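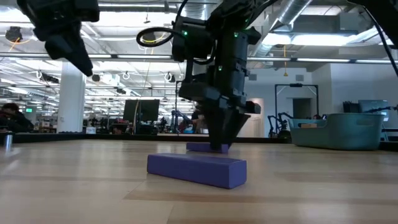
Figure 4-2. Small block held in the gripper, close to the table surface.

4.3 Recording a block task by remote control

This section applies to the Flistent two-arm station with Bruvach control software. Complete the homing procedure in 4.1 before you start. The operator works at the leader arms; the follower arms hang over the worktable.

1. Place the foam blocks and the bin on the table. Keep all blocks inside the reach of the follower arms.

2. Open a new task in Bruvach and enter the task name. Set the episode count to 200 for a new task, or 100 for an added layout of an existing task.

3. Hold both leader arms in the rest pose and press Link. Wait until the status line reads LINKED.

CAUTION: Do not press Link while anyone has a hand on the worktable. The follower arms move to match the leader arms at once.

4. Press Record. Bring the gripper down over the block with the fingers pointing straight at the table. Close on the block, pause briefly, and lift.

5. Move the block to its target and lower it until it rests on the surface. Open the fingers fully before raising the arm.

6. Return to the rest pose and press Stop. Mark the episode Keep or Discard.

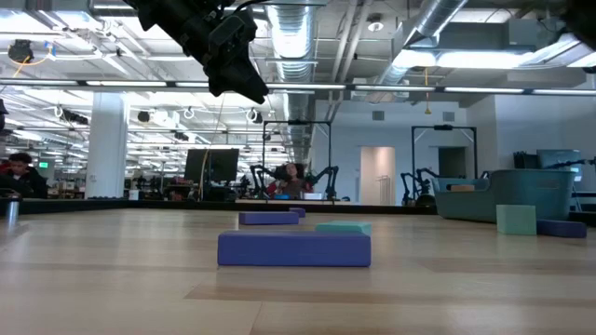

7. Change the layout before the next episode. Vary the spacing and angle of the blocks, and let some stand close together or partly behind one another. Leave the bin where it is for the whole set — a shifted bin counts as a new layout and needs its own task entry.

Note: A missed grasp followed by a clean second try may be kept. Tag it RETRY. Discard any episode in which a block leaves the table.

Note: If the follower arm lags or stops, code 548 appears in the log. Release the leader arms, press Unlink, and repeat from step 3.

8. When the set is complete, select Export. Files go to the Hao server on port 3928. Keep the local copy until the transfer log shows no errors.

Send corrections to this section to Theano Nikolaidis, Fatuvon documentation.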